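Staff Pages > Kitchen & Catering > Robot Questions

Menus Rotas Training Notices Contact

The plating arm: your questions, answered by me

I'm Gladys Bermúdez, I run the day shift in the Samilance kitchen, and I've been asked the same things so many times by the coffee machine that I finally wrote them down. The blue dishes and the wood-topped table are where most of the questions start, so we'll start there too.

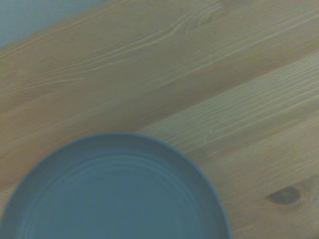
What does the arm do all day?

It puts out dishes, portions the cold sides and moves the filled ones along to the tray line. That's it! Hot food, sauces and anything with a garnish are still ours. We sent out 531 lunches on our busiest day so far, and the arm did the cold sides for all of them while the rest of us got on with the stuff that takes some taste.

Is anyone losing their job?

No. I asked that before I asked anything else, and I got it in writing. Two people came off portioning. Deisy Ticona moved to special diets, a job she'd wanted for ages, and Wenceslao Zapata now looks after the arm in the mornings (he got a pay bump for it, and yes, you can ask for the same training).

Will it set the pace for me?

It did at first and I hated it. The trays came down the line faster than we could check them, and everybody was grumpy by noon. We had the speed turned down, and now whoever is on checks can pause it from the yellow button. You don't need to ask me first – just pause it.

Why can't I use the old white dishes?

They're different heights, and the arm was set up on the blue ones. Please put the white ones back on the staff shelf. If you slip one into the stack it'll stop and beep at you, and then you'll have Wenceslao to deal with.

Do I have to wipe the table differently?

A little. Damp cloth, then dry cloth, before each run. Leave the dish where the arm put it if the light is green. If the light is off, move whatever you like.

What happens when it breaks down?

We portion by hand, same as always. There's a spare set of scoops in drawer 115. I make everyone do one hand shift a month so we don't get rusty, and I know some of you think that's me being old-fashioned. Fine, I am!

Does it record us?

There's a small camera on the wrist that looks down at the table. Nazmiye Yüksel in the office handles anything to do with the pictures, so take privacy questions to her and she'll give you a proper answer.

I don't like working next to it. Can I switch?

Yes, come talk to me. One of us already did, and we sorted it out with a rota swap. I still find it a bit lonely on that side of the room myself – portioning used to be where all the gossip happened. We've moved the radio over there, and Pak-hei Wan has asked for a second stool.

When does this get reviewed?

In December, with the whole shift in the room. Bring your gripes.

Last updated 25th June

14 comments 6 shares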